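Chapter 4
Light on the Work Surface

After reading this chapter, the student should be able to
define illuminance, luminance and reflectance and state the unit of each;
explain how the size of a light source affects the edge of a shadow;
take a set of illuminance readings on a grid and calculate uniformity;
identify the common causes of veiling reflections on a bench or table.

Key terms: contrast, diffuse reflection, illuminance, luminance, penumbra, reflectance, specular reflection, task area, umbra, uniformity, veiling reflection

4.1 Introduction

Chapter 3 dealt with lamps and fixtures: how much light they give off and in what directions. The present chapter follows that light down to the plane where work is done. In most rooms this plane is horizontal and lies at table height. It may be a desk, a packing bench, a drawing table or a kitchen counter. The same few quantities describe all of them.

A lighting plan is often judged by the brightness of the room as a whole. This is a poor guide to the condition of the task area. A room with pale walls and a bright ceiling can look well lit to a person standing in the doorway while the bench along the far wall receives less than half the light it needs. The reverse also happens. A workshop that seems gloomy may have ample light on every bench, the gloom being due to dark walls that return very little of it to the eye.

For this reason the designer keeps two questions apart. The first is how much light arrives at the surface. The second is how much leaves it toward the eye, and in what pattern. The first is a matter of illuminance, the second of luminance.

4.2 Illuminance and Luminance

Illuminance is the amount of light falling on a surface divided by the area of the surface. It is measured in lux, where one lux equals one lumen per square meter. It does not depend on the color or finish of the surface. A black mat and a white sheet placed side by side under the same fixture have the same illuminance.

Luminance is the measure that corresponds most closely to what the eye sees as brightness. It is given in candelas per square meter. For a perfectly matte surface it is found from

L = E × R / π

where E is the illuminance in lux and R is the reflectance, a number between 0 and 1. Suppose that a table receives 300 lux. If the top is matte and has a reflectance of 0.63 (63 percent), its luminance is 300 × 0.63 / π, or close to 60 candelas per square meter. A matte object on that table with a reflectance of 0.10 has a luminance of 9.5 candelas per square meter under the same light.

The ratio between the two values sets the contrast. Dark objects on a pale top are easy to find. Detail within a dark object may still be hard to see, as the eye adjusts itself to the larger and brighter area around it.

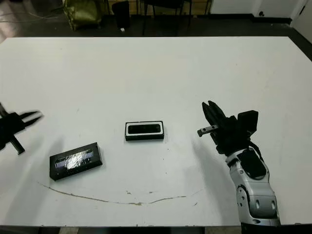 Figure 4.1 Two black rectangular boxes on a large white table. Note the soft gray shadow on the tabletop.

4.3 Shadows

A point source gives a shadow with a sharp edge. Real sources have size, and the shadow then has two parts. The umbra is the region from which no part of the source can be seen. The penumbra is the region from which some of the source can be seen and some cannot. The width of the penumbra grows with the size of the source and with the distance between the object and the surface. It shrinks as the source is moved farther away.

Where several fixtures are in use, each one casts its own shadow, and light from the others falls into it. The result is a group of faint shadows that overlap. Such shadows seldom interfere with reading or sorting. They can be a problem in sewing, engraving and other close work, where the hand is near the surface and the penumbra is narrow.

Shadows are not removed altogether in good practice. A surface lit evenly from all sides hides small dents and raised edges. Inspection benches are therefore often fitted with a lamp set low at one end, which throws a long shadow from each defect.

4.4 Measuring the Task Area

One reading in the center of a table is not enough. The surface is divided into equal squares, and a reading is taken at the center of each. The meter is laid flat with the sensor facing up. The person taking the reading should stand back, as a body leaning over the sensor can block a large part of the light.
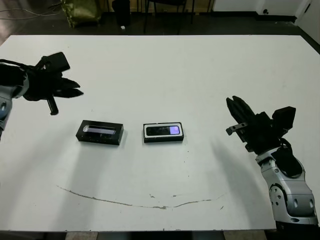 Uniformity is then calculated by dividing the lowest reading by the average of all readings. A value of 1 would mean that every point received the same light. Values fall off quickly toward the ends of long tables, where fewer fixtures contribute.

The method used in this book follows the bench survey carried out by Conall McGrath and Dymphna Conneely at the Gorano packing hall. Their report, dated 19 Jun 2019, covered 10 benches. The fixtures, supplied by Ukivix, had been placed over the aisles. Average illuminance in the hall met the target, yet 2 of the benches fell well below it along the wall side. The fixtures over those benches were shifted in July and the readings repeated on the same grid. Table 4.1 gives both sets of values.

The surveyors also recorded the finish of each top. Gloss tops gave specular reflections of the fixtures at ordinary viewing angles, and printed labels lying near these reflections were hard to read. The effect does not appear in the illuminance readings at all. It is treated in Section 4.5, together with the methods for finding the zone of the ceiling from which such reflections arise.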